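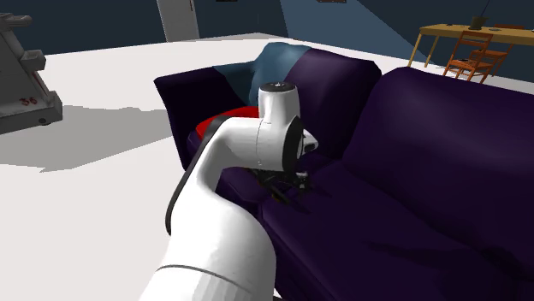 The arm over the purple sofa in the living room layout, fingers just above the seat cushion.

26 July 2022

I spent most of last week on the simulated arm and very little of it on anything I had planned to do. Some notes before I forget the details.

The cell is the same one I wrote about in January. It has one white arm with the thin black gripper, and a set of rooms I can swap in around it. I call the whole thing Cliststead, after the folder it lives in. The living room is the one I use most because a sofa is a good test of whether the fingers stop where I tell them to. A table top is flat and easy. A seat cushion has a curve to it, and the crease at the back catches anything that is a little off.

The trouble started when I updated Fanis, which does the motion planning. After the update the arm would go to its target and stop 10 millimeters too low. On the cushion that meant the fingertips went into the fabric. The simulator doesn't mind this for a moment or two, and then it pushes everything apart at once and the arm kicks.

I looked in the wrong place first. I assumed the joint offsets had been reset, so I went through all of them and compared them with my backup. They matched. Then I thought it was the cushion, and I spent an evening rebuilding the collision shape for the sofa. The old one had 2,608 faces, far more than it needs, so I don't regret that part. The new one loads faster. It made no difference to the gripper.

Ekaette Aliyu asked me on the phone whether the tool point was still where I thought it was. It wasn't. The update reads the tool length from the gripper file and ignores the value in the cell file. My gripper file still had the length from an older set of fingers, which were shorter. The planner thought it had 10 millimeters to spare and used them.

The fix was one line. This is the order I went in, for anyone with the same setup:

Stop the planner and close the simulator. If you leave it open it writes the old value back on exit.

Open the gripper file and change the tool length. Measure from the face of the wrist flange to the fingertips with the jaws closed.

Delete the tool length from the cell file so there is only one copy of it.

Start the simulator, send the arm home, and move to a point well clear of the furniture before trying anything close.

Lower it in small steps. I used 2 millimeters at a time.

While I was in there I also turned the speed limit down to 70 percent for any move that ends near a surface. I had it at full speed before, and the last bit of the approach was always rough. It costs a little time on each run and I can live with that.

Two things are still on the list. The shadows under the fingers are useful for judging the gap by eye, but they flicker when the lamp settings change, and I'd like to know why. I also want to move my logs over to Gistden. At the moment they go into one long text file, and finding the run where the arm first kicked meant a lot of scrolling.

I'll try the bedroom layout next. The mattress in that one is softer than the sofa and I haven't touched its collision shape at all, so I expect to be redoing that too.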